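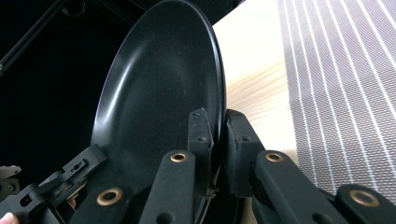
Notebook, plates and dishes
January, started 8.15 am

Second day on the black plates from Movlow. I said at the last meeting that I didn't believe the leaflet and I still don't, so I'm writing this up in more detail than it deserves.

The claim, for anyone who wasn't there: the glaze "shrugs off marks" and the rim is "shaped for edge stacking", meaning you can stand them upright in a rack like records and save shelf depth. Algirdas likes this because the new canteen cupboards are shallow and he has already drawn them. I would like somebody to show me a plate that lives on its edge for a year in a working kitchen before we order 70 of them.

General grumbles first. A black plate shows everything. Pale specks all over the face under the bench light, and I can't say from looking which are dust and which are in the glaze. The leaflet calls the finish "satin". In the flat middle it goes from matt to a bit less than matt depending on where I stand, and on the inner slope, where the flat turns up into the rim, it's properly shiny. Satin is a generous word for two different finishes on one plate. It may be the curve catching the light and nothing to do with the glaze. Need a second lamp to find out. Lamp is with Fostow job, ask for it back.

Speck test. Wiped one plate with a dry cotton cloth, same quarter of the face, ten strokes. Some specks gone, some not, and some new ones that I'm fairly sure came off the cloth. Wiped again with a damp one. Better. Let it dry on the rack and it had picked up more by the time I'd made tea. Ringed the stubborn ones with a wax pencil so I can look again tomorrow. If they're still inside the rings they are glaze, and then fine, it's a speckled plate and they should sell it as one. If not, it's a dust magnet and whoever lays the tables will hate us.

(Later: wax pencil doesn't come off easily either. So much for shrugging off marks. To be fair to Movlow they probably didn't have wax pencil in mind.)

Edge stacking. Rack is the Odach one with the wire dividers, the same one we used for the chopping boards. The plates go in. They stand up. I'll give them that much. What they don't do is stand straight: each one leans back against its divider, and once you have a few in, the whole row leans and the last has hardly any room. Taking one out of the middle means steadying the two beside it. I tried with one hand, as you would with a pan in the other, and the neighbour rolled forward in its slot. Caught it. Tried again over a folded towel.

The raised rim helps your fingers, I think. There's a definite edge to pinch, and the plate hangs level enough if you hold it near the top. Hold it at the side and it wants to turn. Any round plate would do that, so I don't see what has been "shaped" here. Compared with the old white ones from Zariņš, the rim is thinner to hold and a bit kinder to the fingers. It's also the part I'd expect to chip. On edge, the rim takes the full weight of the plate on one small patch of bare wire, every day, whereas flat in a pile it sits on its foot. I can't prove this is worse. Algirdas can't prove it isn't. His view is that every dish drainer in the country does the same and the plates survive. Mine is that things stay in a drainer for an hour.

Knock test, then. Lowered one plate into the rack 30 times from a finger's height, same spot on the rim each time, chalk mark to keep it honest. No chip I could see or feel with a thumbnail. A dull grey line where it met the wire, which came off with cream cleaner and some swearing. Pencil line or metal line, not a scratch. I had expected a chip by now and I'm writing down that I was wrong so far. 30 is nothing, though. A canteen would get through that in a couple of weeks.

For a proper figure I went back to the old notebook. The Zariņš plates had 1,142 goes in and out of the dishwasher basket before we gave up on them, and the note there just says "rims tired". No photographs, no count of chips, no idea what tired means. I may well have written it myself. Please, everyone, write what you saw.

Cutlery marks. Ordinary dinner knife, sawing as if through toast. Leaves pale grey lines on the flat middle that show badly against the black. About what any dark plate does. Half wiped away with water and soap, most of the rest with cream cleaner. Under the bench light you can still find them if you know where to look, and in a dining room with the blinds half down you wouldn't. I don't know which of those counts. The leaflet was photographed in neither.

Drying. Flat in a pile, water sits in the ring round the foot and drips on your sleeve. On edge it runs off and leaves a drip line down the face and a bead at the bottom of the rim. White plates must do the same, but you don't see it. Hard water here, so the drip lines dry chalky. I'd call this the strongest argument against black plates in this building, whatever happens about the rack. Buffing them all by hand after every lunch isn't going to be on anybody's rota.

2 pm. Algirdas Vaher came by and put a plate in and out of the rack very nicely, several times, with both hands. I asked him to do it with a tray in the other. He said people don't do that. They do. We left it there.

He did make one good point. The lean comes from the dividers being too far apart for a plate this shallow, and a closer rack might cure most of what I've complained about. Agreed in principle. It would also be another rack to buy, and the saving in shelf depth was the whole case for doing this. Measured the gap against the rim by eye and it is very loose. Will try packing the dividers with split hose to narrow them, which is ugly but will tell us.

Things still open:

- specks inside the wax rings, check first thing, before anyone dusts
- second lamp for the finish question
- split hose on the rack, repeat the one-handed pull from the middle
- carry on with the knock test, same plate, same chalk mark, and write the running count on the card by the rack
- ask Movlow what "shaped for edge stacking" refers to, in writing, and whether they replace chipped ones
- hard water: try rinse aid before I say anything more about drip lines

Where I stand tonight: decent plate, nice to hold, looks smart for as long as it takes to put food on it. Rim tougher than I thought. Upright storage not shown to work in the rack we have. I wouldn't sign for the full order on this, and I'd want the hose result before ordering even a trial set.

Towel stays under the rack until further notice.

Filed under: Bench notes, Kitchen and canteen, Tableware
3 comments · 2 shares
Contact the workshop | Back to top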